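停火线监督检查表（附批注）
斯塔斯蒂卢拉（Stastilura）河谷缓冲区，图河（Tu）西岸段
适用范围：联合监督组常规巡检
检查时段：06:30 至 17:00
本表由西岸段记录员填写，批注由双方联络官及监督组成员补入。结论栏使用四种标记：符合、部分符合、不符合、未能核实。

一、进入缓冲区前的手续

1.1 通行通知是否已在出发前 12 小时送达双方联络处
结论：符合
批注：若武蒙（Jovummont）一方的回执为纸质，普洛达里（Plodari）一方的回执为无线电口头确认，已登记呼号和时刻。口头确认按议定书附件二有效，但须在返回后补书面件。补件截至填表时未收到。

1.2 车辆标识与车队编成
结论：符合
批注：2 辆车，旗帜及侧面编号齐全。后车编号漆面磨损，远距离辨认困难，建议 9 月轮换前重喷。

1.3 地雷风险通告是否为最新版本
结论：部分符合
批注：前车携带现行版，后车携带的是上一版。两版差异在北侧渡口支路，上一版标为可通行，现行版标为待复查。本次巡检未使用该支路。

1.4 随行人员名单与事先提交的名单是否一致
结论：符合
批注：普洛达里一方更换了一名译员，已在检查站办理替换登记，耗时较长，导致第一观察点的到达时间推迟。推迟情况不计入违规。

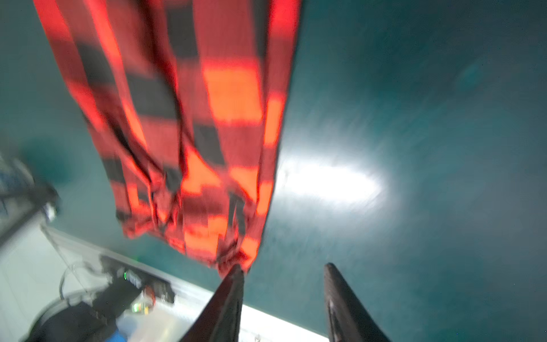

二、分界标志与哨位

2.1 界桩位置与议定书坐标是否相符
结论：部分符合
批注：西岸段界桩位置总体与坐标一致。渡口以南一处界桩倾斜，基座外露，属河岸冲刷所致，未见人为移动痕迹。测量误差在允许范围内。双方对该界桩的法律位置没有争议，争议仅在由哪一方出资加固。

2.2 哨位间距
结论：不符合
批注：议定书规定双方哨位相距不得小于 500 米。南段第二哨位实测间距 425 米。若武蒙一方称该哨位在停火生效前已存在，适用过渡条款。监督组查阅过渡条款清单，清单内列有该哨位的旧编号，坐标一栏空白。在坐标补正之前，本项按不符合记录，不作为违规上报。

2.3 哨位武器种类
结论：符合
批注：所见均为轻武器。两处掩体的内部未获准进入，见 5.1。

2.4 新建工事
结论：未能核实
批注：南段有新近翻动的土方。普洛达里一方说明为排水沟，未提供施工通知单。依附件四第三款，排水工程免于事先批准，但不免于通知。已要求补交图纸。下次巡检应携带测深杆，记录沟深、走向以及沟沿有无加固。

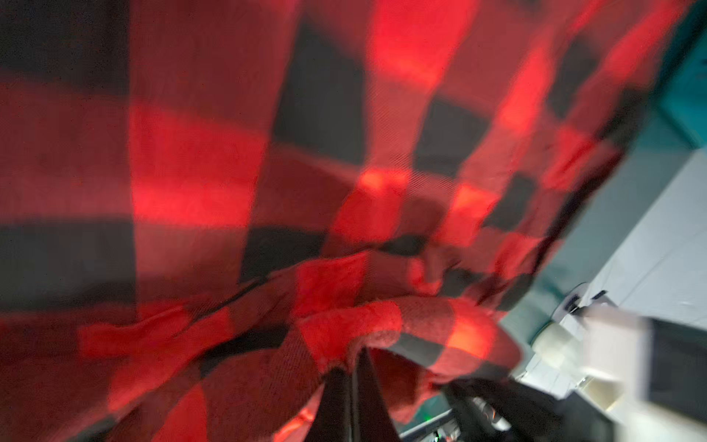
钱耀宗（Yao-tsung Chien）：2.4 项不宜写“未能核实”。通知义务与工事性质是两个问题。沟是否为排水用途可以留待核实，通知单没有提交则是当场即可确认的事实，应拆成两行，第二行标“不符合”。以往各期检查表把两者并在一起，联络会议上每次都只讨论用途，通知义务就此搁置。

记录员回复：同意拆分，自下期表格起执行。本期表格已由双方草签，改动须重新走签字程序，故维持原标记，并将上述意见全文附入。

三、平民通行

3.1 渡口开放时间是否按公告执行
结论：部分符合
批注：公告时间为 07:00 至 16:00。东侧闸门按时开启，西侧闸门晚开。西侧当值军官解释为交接班延误。值班簿没有相应记录，已请其补记并签名。

3.2 通行证配额
结论：符合
批注：本季农户通行证配额为 4,000 张，已签发数量未超出配额。两侧登记簿的编号可以对应，抽查未发现重号。有村民反映续签须往返两次，此事不在本表检查范围内，转交民事联络小组处理。

3.3 农具与牲畜过境
结论：符合
批注：双方适用的禁运清单文本仍不一致。若武蒙文本列入硝基类肥料，普洛达里文本只写“可用于制造爆炸物的物资”。现场按较严格的文本执行，当日未发生争执。文本统一问题已连续列入联络会议议程，尚无结论。

3.4 医疗通道
结论：符合
批注：通道畅通，值守电话测试接通。夜间接通情况未测试。夜间开启该通道须由双方值班军官同时到场，联系名单应每月更新一次，现有名单注明的更新月份已过期。
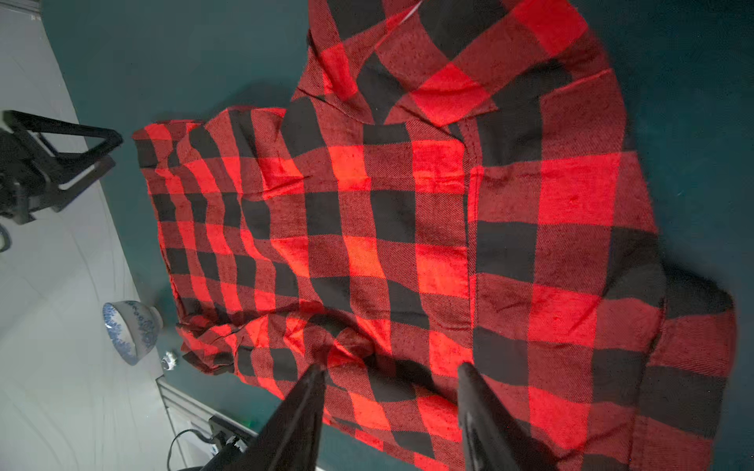

四、通信与事件报告

4.1 热线测试
结论：符合
批注：上午与下午各测试一次，均接通。下午一次语音质量差，改用备用频率后可辨。

4.2 事件报告时限
结论：部分符合
批注：议定书要求在事件发生后 12 小时内提交初报。上一期内有一份关于夜间照明弹的初报超时，理由栏空白。双方对照明弹是否构成“射击事件”理解不同。监督组的立场是先报后定性，分类争议不影响报告时限。

4.3 报告用语
结论：部分符合
批注：一份初报使用了“挑衅”一词。表格说明第七条要求只记录时间、地点、方向、可观察到的行为，不使用评价性词语。已退回修改。

4.4 空中观察
结论：未能核实
批注：双方均否认在河谷上空使用无人机。西岸段没有独立的探测手段，本项只能记录双方陈述，不能据此作出有或无的判断。

五、检查组自身的限制

5.1 准入
结论：不符合
批注：两处掩体拒绝进入，理由为“正在维修”。附件一第九款允许推迟进入，推迟须给出新的时间。现场未给出时间。林内娅·伦德格伦（Linnea Lundgren）已当场口头提出异议，书面异议随本表提交。

5.2 停留时间
结论：部分符合
批注：因 1.4 所述延误，第三观察点停留时间短于规定的最低时长，该点数据不用于季度比较。

5.3 签字
结论：符合
批注：双方联络官已草签。普洛达里一方在 2.4 旁注明“保留意见”，若武蒙一方在 2.2 旁注明“适用过渡条款”。旁注不改变结论标记。

六、待办事项

6.1 补交 1.1 书面回执。责任方：普洛达里联络处。
6.2 补正南段第二哨位在过渡条款清单中的坐标。责任方：若武蒙联络处，由监督组复测。
6.3 提交 2.4 排水沟图纸及通知单。责任方：普洛达里联络处。
6.4 收回后车旧版地雷风险通告并换发现行版。责任方：监督组车队。
6.5 更新医疗通道夜间联系名单。责任方：双方。
6.6 为两处掩体确定新的进入时间，逾期未定则提交联络会议。责任方：监督组。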